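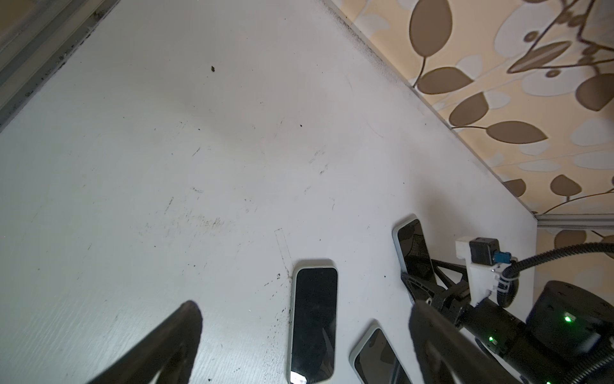
Bekik Two-Arm Table Set

Can a machine do your small chores yet? Our answer is: some of them, slowly. The Bekik set has 2 arms with black grippers, each with its own small camera. Flat, glossy things such as smartphones are still difficult work, and we recommend that a person stays near.

Suitable for: sorting phones, clearing a table, light packing.
Not yet suitable for: folding clothes, washing glasses.

Test run at our Jerondale shop: 3,033 picks
Warranty: 200 days
Spare finger pair: 115

Sold and serviced by Visser.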